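Keeping the Bathroom Shelf Sweet

My mother-in-law kept her bathroom so clean you could have rolled out pastry on the windowsill, and most of what I know I picked up from her over the years (the rest I learned the hard way, usually in July, when everything in our little upstairs bath goes sticky at once). Here are the ones I still use.

The soap dish

Bar soap turns to mush when it sits in its own puddle. Lay a folded square of old washcloth underneath and swap it out when you do the laundry. The cloth soaks up plenty of soap, so I save mine for wiping down the sink, and it works a treat!

Cloudy faucets

Wrap a rag wet with white vinegar around the spout, hold it on with a rubber band, and go have your coffee. Half an hour is plenty. Rinse well and buff with something dry. Don't try this on brass or anything with a fancy finish; I ruined a lovely old tap that way and I still think about it.

Hair in the drain

Pull the stopper every couple of weeks, whether it's running slow or not. Greer Innes, my neighbor, wrote to ask if boiling water would do instead. It won't budge hair, Greer, and it can be hard on plastic pipe. Get the little barbed strip from the hardware store and wear gloves.

The toothbrush cup

Whatever you stand your brushes in will grow a ring of gunk at the bottom, and you won't see it in a pottery one until it's truly awful. I like clear glass for that reason, and an old mug with a handle is easy to pick up and rinse. Once a week I fill mine with hot water and a spoonful of baking soda, leave it 3 minutes, and go around the inside with a bottle brush. Let it dry upside down before the brushes go back, bristles up.
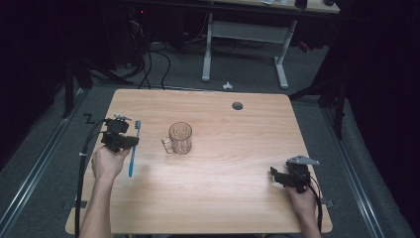
Towels that smell musty

Wash them hot with a cup of vinegar and no softener at all, then dry them right away, all the way through. If there's a breeze, hang them outside and let the sun finish the job.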